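November, notebook, bin-to-bin teleop, Riltden cell

Started 9.40, later than planned. Ilse had the leader arm in bits to swap the trigger spring, so first half hour went on that. New spring is stiffer, you feel where the fingers start to bite now. Keep it.

Task for today same as last week: pick blocks out of near bin one at a time, put in far bin, all six, then reset by hand. Green and red, order free. Target 30 good demos before lunch. Got there in the end but only just.

Settings: gripper force as left by Marloes, did not touch. Leader to follower scaling put back to 1:1, the half speed setting makes people impatient and then they jerk it at the end. Recording starts on pedal, stops on pedal. I forgot the pedal twice – both thrown away.

Things noticed while driving:
– blocks flat against a wall are the slow ones. Fingers are too wide to get behind, so you have to nudge the block out into the open floor first and then come back for it. I count the nudge as part of the demo. Ilse trims it off. We need to agree on this, otherwise the policy gets two differnt stories.
– approach from above, straight down, last bit slow. Coming in at a slant rubs the finger on the wall and the wrist reading jumps.
– don't regrasp in the air.

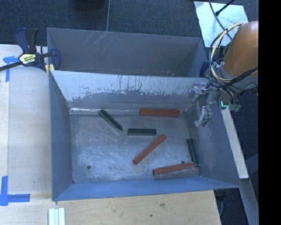
Near bin before a pick, three green three red. Red at the rear wall and green by the right wall are the awkward sort.

Clamps: check tight before every session please. If the bins creep against the tape marks the older demos stop matching and we find out a week later. Checked at start and again after demo 14, fine both times.

Operator notes. Me: too quick on release, let go high on a few of them and the block bounced. Ilse: much smoother but long pauses over the bin while she makes up her mind, and the pauses go into the data as well. Asked her to choose the block before pressing the pedal. Helped a lot.

Set is now 1,494 demos on this task, counting the Qudah ones which I am still not sure about (diferent finger pads). Marloes wants them kept in but tagged. Fine, will tag.

To do
– write down the nudge rule, one line, stick it by the pedal
– ask Bevico re spare finger tips, two sets
– script to cut pauses at the start, Marloes has half of it
– try a session with reds only first, then greens, see if a fixed order trains any quicker
– back up to Lulell drive before anyone else records, disk is nearly full again

Stopped 12.50.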